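Cokska liefert Kunststoffmöbel Toledo künftig zerlegt aus

Plevatham. Der Möbelhersteller Cokska verkauft sein weißes Kunststoffmöbel Toledo ab August nur noch in Einzelteilen. Im Karton liegen eine Platte und vier Beine, die zu Hause in die Ecken gesteckt werden. Die fertig montierte Ausführung läuft aus. Restbestände gibt das Werk in Plevatham an Händler ab, solange der Vorrat reicht.

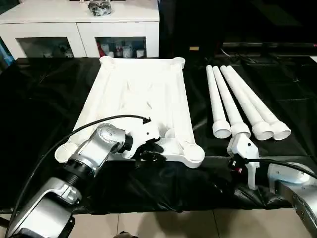 Lesezeit: 4 Minuten

Zum Aufbau kommt die Platte mit der Oberseite nach unten auf den Tisch. Auf der Unterseite verlaufen Rippen, und in den vier Ecken sitzen die runden Aufnahmen für die Beine. Der Hersteller empfiehlt eine Unterlage, damit die Oberseite keine Kratzer bekommt. Ein Tischtuch genügt, eine Folie geht auch. Auf dem Fußboden lässt sich ebenso arbeiten, allerdings muss man sich beim Andrücken dann weit nach vorn beugen.

Schrauben und Werkzeug gehören nicht zum Lieferumfang. Die Beine werden von Hand eingesetzt und unter Druck bis zum Anschlag gedreht. Die Anleitung rät davon ab, mit dem Hammer nachzuhelfen. Wer ein Bein schräg ansetzt, soll es wieder herausziehen und neu beginnen. Mit Seife oder Öl soll man die Aufnahmen nicht einreiben, weil die Beine sich sonst beim Verrücken lösen können.

Der Grund für die Umstellung ist der Platzbedarf im Lager und auf den Lastwagen. Montiert ließ sich das Möbel zwar stapeln, die Stapel kippten aber beim Verladen leicht und mussten mit Bändern gesichert werden. Auf eine Ladung passten bislang 300 Stück. Zerlegt und im Karton sind es nach Angaben des Unternehmens 1000. Den Transport übernimmt weiterhin die Spedition Arex, die für Cokska auch das Außenlager am Ortsrand betreibt.

Am Preis ändert sich für die Kundschaft wenig. Der Karton soll im Laden 9 Euro kosten, einzelne Beine können beim Hersteller nachbestellt werden. Bisher musste bei einem abgebrochenen Bein das ganze Möbel ersetzt werden. Die Platte gibt es nicht einzeln.
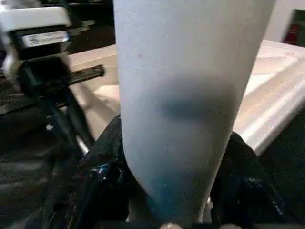 Iddrisu Acheampong hält die Ersatzbeine für den besten Teil der Umstellung. Er habe in den vergangenen Jahren mehrere Stücke weggeworfen, an denen sonst alles in Ordnung gewesen sei, schreibt er an die Redaktion. Weniger zufrieden ist er mit der Anleitung. Die Zeichnung sei so klein gedruckt, dass man den Unterschied zwischen dem breiten und dem schmalen Ende eines Beins erst beim zweiten Hinsehen erkenne. Er wünsche sich einen Aufdruck direkt auf dem Bein.

Cokska will die Zeichnung größer setzen, sobald die erste Auflage der Anleitung verbraucht ist. Ein Aufdruck auf den Beinen ist nicht geplant. Dafür müsste die Gussform geändert werden, und das lohne sich bei dem Preis nicht, teilte das Unternehmen mit. Im Geschäft sollen die Verkäufer auf Nachfrage zeigen, wie die Teile zusammengehören.

Einige Händler hatten sich gegen die neue Lieferform ausgesprochen. Sie fürchten, dass sie die Möbel für ältere Kunden selbst zusammenstecken müssen und dafür niemanden abstellen können. Cokska hat ihnen angeboten, je Filiale ein aufgebautes Ausstellungsstück kostenlos mitzuliefern. Eine Vergütung für den Aufbau im Laden lehnt der Hersteller ab. Mehrere Geschäfte in Plevatham wollen die Montage trotzdem anbieten, zum Teil gegen einen kleinen Aufpreis.
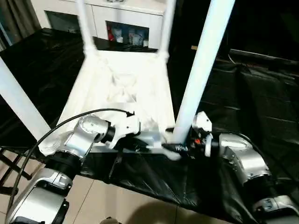
Für den letzten Schritt sieht die Anleitung eine Kontrolle vor. Solange die Beine nach oben zeigen, soll an jedem einmal kräftig gezogen werden. Erst dann wird das Möbel umgedreht und auf ebenem Boden belastet. Wackelt es, sitzt meist ein Bein nicht tief genug in der Aufnahme. Nach einigen Tagen Gebrauch soll noch einmal nachgedrückt werden, ebenso nach jedem längeren Transport.

Wieder auseinandernehmen lässt sich Toledo laut Hersteller ebenfalls. Dazu wird das Bein möglichst nah an der Platte gefasst und unter leichtem Drehen herausgezogen. Bei Kälte geht das schwerer. Wer das Möbel über den Winter im Schuppen lagert, sollte es vor dem Zerlegen eine Weile ins Warme stellen. Für häufiges Auf- und Abbauen, etwa auf Campingplätzen, ist die Verbindung nach Auskunft von Cokska nicht ausgelegt. Gewährleistung gibt es in solchen Fällen nur auf die Platte.

Die neue Verpackung besteht aus einfacher Pappe ohne Innenbeutel. Die Beine liegen darin nebeneinander und werden von einem Streifen Karton gehalten. In einer Probelieferung waren die Teile noch einzeln in Folie gewickelt. Darauf verzichtet das Werk jetzt, obwohl sich beim Transport leichte Scheuerspuren an den Beinen bilden können. Reklamationen wegen solcher Spuren nimmt der Handel an, wenn sie an der Oberseite der Platte auftreten. An der Unterseite gelten sie nicht als Mangel.

Die erste Auslieferung geht im August an Geschäfte in Plevatham und den Nachbarorten, danach folgen die übrigen Händler. Bestellungen für Ersatzbeine nimmt Cokska schriftlich entgegen, benötigt wird die Nummer auf dem Karton. Wer ein älteres, fertig montiertes Stück besitzt, kann die neuen Beine nicht verwenden, da der Durchmesser der Aufnahmen geändert wurde. Andere Farben als Weiß sind vorerst nicht vorgesehen.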